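## 5. Running the three-object pick trials

This section covers the tabletop trials used to compare the two grasp planners, Honer and Wekorex. It assumes the arm has been homed and the head camera calibrated as described in Section 3. If you moved the arm base or the table after calibration, go back and do Section 3 again before you start.

One full run is 30 trials per planner. Plan on a morning for each.

### 5.1 Setting the table

1. Wipe the tabletop with a dry cloth. Do not use spray cleaner. It leaves a film that changes the reflections, and the depth estimate near the front left corner is already the weakest part of the workspace.
2. Turn on the overhead lights and leave them on for the whole run. Close the blinds.
3. Place the apple on the left side, stem up.
4. Lay the water bottle on its side toward the back, cap to the left.
5. Lay the snack bar wrapper flat in the middle, nearer the front edge, with the printed text facing up. Turn it so the upper end points to the right.
6. Load the layout file and check the overlay on the operator screen. Each object should sit inside its outline. Small errors are fine for the apple and bottle. For the wrapper, correct anything you can see.
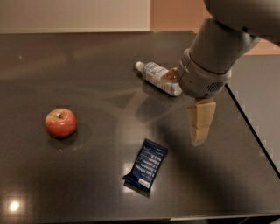
**Note:** Use the same wrapper for both planners. Crimped ends flatten with handling, and a flattened end is harder to pinch. In the May runs Marwa Bensaid swapped wrappers halfway through and we had to throw out the Wekorex half.

### 5.2 Starting a trial

1. On the operator screen, choose the planner and enter the trial number.
2. Set the target to `wrapper`. The other two objects are distractors in this test and should not be touched.
3. Set the approach speed to 30 percent.
4. Press **Arm ready** and wait for the status line to turn green.
5. Press **Start**. Keep one hand near the stop button until the arm has returned to its rest pose.

**Caution:** Stay out of the arm's reach while the status line is green, even when the arm is still. The planner can take several seconds to choose a grasp, and the arm moves as soon as it has one.

The planner picks an approach from above and lowers the gripper toward the upper end of the wrapper. The contact limit is set low so the fingers can press against the table without tripping a fault. If the arm faults on contact anyway, write the trial down as `F` and see Section 5.5. Do not raise the limit to get past it.
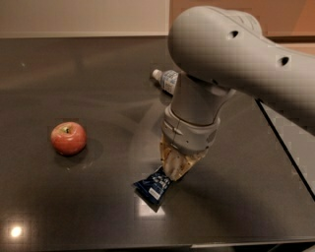 ### 5.3 Scoring

Score each trial by hand before you reset. The automatic score in the log is based on finger position alone and can't tell a thin wrapper from an empty grip, so we don't report it.

| Code | Meaning |
|---|---|
| S | Target lifted clear of the table and held for 3 seconds |
| P | Target moved or partly lifted, then dropped |
| M | Fingers closed without holding the target |
| D | Apple or bottle touched at any point |
| F | Fault or manual stop |

If a trial fits two codes, use the one lower in the table. Inger Bundgaard and Moataz El Sherbiny scored the first set separately and disagreed mostly on P and M. When in doubt, replay the clip and look at whether the wrapper left its outline.

### 5.4 Resetting between trials

1. Wait for the arm to reach its rest pose and press **Hold**.
2. Put the wrapper back inside its outline. Press it flat with your palm.
3. Check the apple and bottle against their outlines. Move them only if they have shifted.
4. Press **Open gripper** and confirm that both fingers open all the way.
5. Save the clip under the trial number.

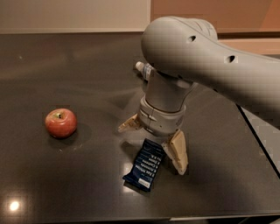 After every 14 trials, stop and run the short calibration check from Section 3.4. If the error is outside the limit given there, repeat the trials since the last good check. Log the repeats under new numbers — don't overwrite the old ones, since Naima Lamrani uses them for the drift plots.

### 5.5 Common problems

**The planner times out.** The time limit is 800 milliseconds per grasp candidate. A timeout on the first trial of the day usually clears if you restart the planner. If it happens again, send the log to Magdy Abou Zeid.

**The target outline jumps.** The detector is picking up a reflection. Check the blinds first, then wipe the table again.

**The arm stops above the wrapper and does not descend.** The height estimate is too high. Repeat the table plane step in Section 3.2.

**The fingers close early.** Check that the gripper profile is set to `thin`. The Mansour profile was made for boxes and closes too soon on flat items.

### 5.6 What to report

For each planner, report the number of trials under each code, the layout file name and the calibration error at the start and end of the run. Copy the clips to the Pivthorpe share in one folder per planner. Include the faulted trials. They count against the planner unless the stop was an operator mistake, in which case write that in the comment field and run one more trial to replace it.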